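Bench arm, Brisdale shop. Notes revised 7 Oct 2024 by Reinaldo Vieira after the stall in July.

# Gripper faults at the small-parts bench

## What failed

The arm was clearing hand tools from the bench into a bin. On one pick the left finger landed on the edge of a tool case instead of the tool next to it. The controller read the contact as a good grip and started the lift. The case rocked, the wrist joint went over its torque limit, and the arm stopped with the case partly raised. An operator reached in to free it before the drive was disabled. The fingers opened and closed once during the reset. No injury, but the hand was inside the guard line at the time.

Two separate problems: a bad grip check, and a reset done with power on.

## Clearing a stalled gripper

1. Press the stop. Leave it latched.
2. Switch off the drive supply at the wall box and wait for the controller light to go out.
3. Support whatever is in the fingers with a block or a folded towel. The brakes hold the arm, but the fingers on the Stikach unit can relax when power drops.
4. Back the fingers off with the hand screw. Do not pry them apart with a screwdriver. The ridges chip and the chips end up under the next part.
5. Remove the load, then your hands, then restore power.
6. Run the homing routine at low speed with the bench clear.

If homing stops short of the end position, check the wrist cable first. It snags on the clamp post on the Jastau side of the bench.

## Checking the grip signal

- Close the fingers on nothing. The gap reading should be 0. Anything over 3 mm means the zero has drifted.
- Close on a 17 mm gauge block and compare. Repeat at the other end of the fingers.
- Set the upper limit for each tool to its handle diameter plus 2 mm. The July fault got through on a default limit wide enough to accept the case edge.
- Log the reading every 200 picks. A slow climb points to wear. A jump points to dirt or a loose screw.

Scuffs along the finger ridges are cosmetic until they reach the inner faces. Run a fingernail across the inner face with the power off. If it catches, change the pair together.

## Laying out the bench

Slim tools should lie flat and parallel with open table on both sides. Leave at least one finger width between a handle and anything tall. Cases belong at the back, past the reach of a normal closing stroke. Keep short parts out of the space next to the tool being picked, as a closing finger will push them under the handle and tilt it.

Translucent handles give the depth camera trouble. A strip of matte tape at the grip point fixes most of it.

Look at the wrist view before the first pick. With the yellow-green WORKPRO case beyond the fingertips and the slim tools in the gap between the fingers, check the clearance on each side before starting the close.

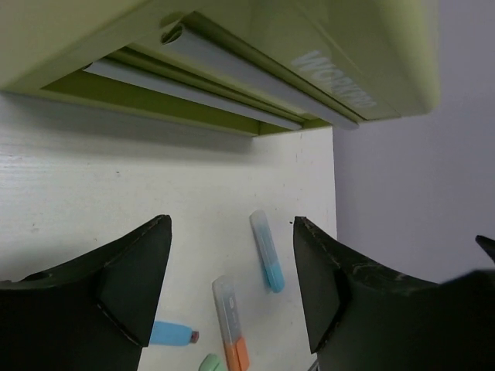 ## Still open

- Yin has the spare finger pair. Fit it at the next service and re-zero.
- The guard switch on the left panel needs a new bracket.
- Tape the short version of the clearing steps inside the wall box door.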